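I spend this month teaching our robot arm to put a carrot in a pot. I move it by remote control and it records every motion.

129 demonstrations are saved now. Jaruwan Khlinhom wants many more before July – my thumbs do not agree.

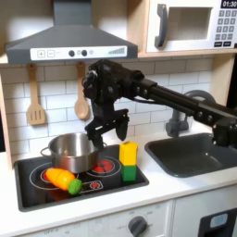
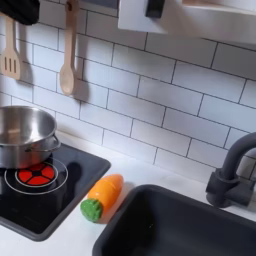
Pot, carrot, sink. Two views of our toy kitchen.

The difficult part is the approach. If I hesitate above the carrot, the robot learns to hesitate too. So I practice each path two times before I record.

Tomorrow Rattana takes the controller and I only watch her hands.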